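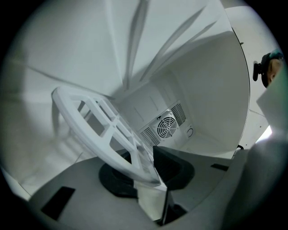 Marichka Hutsuliak objected at the November review that a success rate over all trials hides the failures that matter, and asked for results split by insertion angle. The split is reported below.

3. Method
Demonstrations were recorded with a hand-held gripper inside a white chamber with a fan grille and slatted vents in the rear wall. The task is to grasp a round lattice part and set it on a dark base. We collected 2336 demonstrations and removed 207 in which tracking was lost against the plain walls. The policy was trained on the remainder, with 2 camera frames of history per step.

4. Result
Upright approaches succeeded more often than tilted ones. Most tilted failures began with a late grasp on the outer ring. Bohdana Skoryk repeated the evaluation with 4 random seeds and the ordering did not change. Shadows on the walls were not controlled. Brightness augmentation reduced early gripper closing but had no clear effect on placement. The Perkora baseline was run on upright approaches only.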